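About Ruvgate

Ruvgate is a small learning workshop where children and adults build with toy bricks. We opened in April with one table, a few boxes of used bricks and a plan to run classes for a single season. We now keep a brick library, lend sets to schools and run building sessions for all ages.

The name comes from the old Ruvgate print shop, whose rooms we rent. The front room holds the library shelves. The back room is for building.

What we do

Most of our sessions start with a short row of loose bricks and a studded baseplate. We leave out the picture instructions. Builders look over the pieces, decide which ones belong at the bottom, and go from there. A small mixed set works better for this than a full bucket – people handle every piece, and they talk about it.

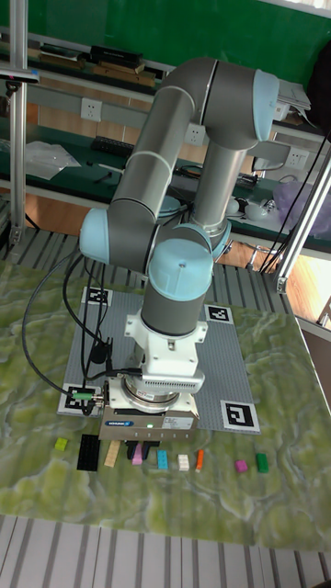
Nine bricks in a row in front of the baseplate, on the green marbled tabletop.

We mix shapes and colors on purpose. A flat plate next to a long brick gets people comparing sizes, and a bright color is easy to call out across a table. Younger groups usually sort first and build second. Older groups tend to start with a sketch, then change it once they find a piece won't fit.

Our sets

The library holds nearly 200 sets. The two we lend most are:

Zakora – mixed bricks for first builders, with a baseplate
Lecomte – longer bricks and flat plates, for bridges and walls

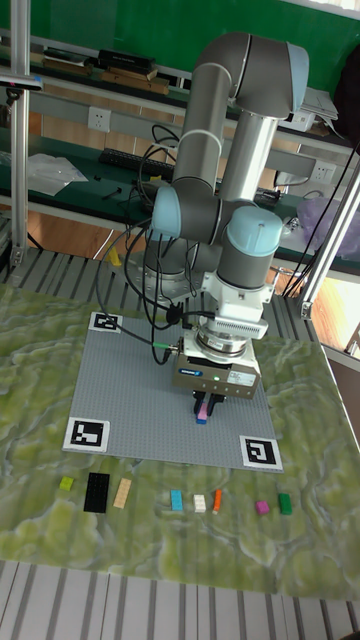

Each set goes out in a lidded box with a list of its pieces taped inside. Schools may keep a set for 3 weeks. When it comes back we check it against the list, wash the bricks in warm soapy water and let them air dry overnight. Lost pieces are replaced from our spares drawers, so please don't send a brick of your own to make up the number.

Who we work with

We lend to 17 schools at present. Drolletti, the toy store next door, takes in donated bricks for us during its opening hours. Clean, unbroken bricks of any color are welcome, and so are baseplates.

Schools that want to borrow a set can ask at the front desk or use the form on our contact page.

Page last updated 19/03/2024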